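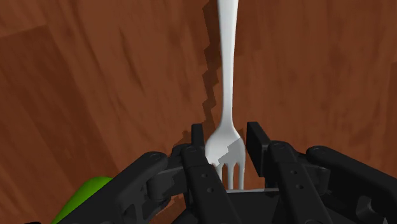 Cubertería Kokness, 12 servicios

Compré el juego en agosto, convencido por la promesa de «500 lavados sin perder el brillo». No sé quién los habrá contado. Con el uso diario, los cuchillos ya tienen motas junto al filo, y eso que los seco a mano.

El peso está bien – mejor que en la Mustdale que tenía antes – y los tenedores pinchan como deben. Las cucharas de postre, en cambio, son tan planas que el yogur se escurre. Dos cucharillas llegaron rayadas y sigo esperando el cambio.

Nota: 2 de 5.

Ramiro Iglesias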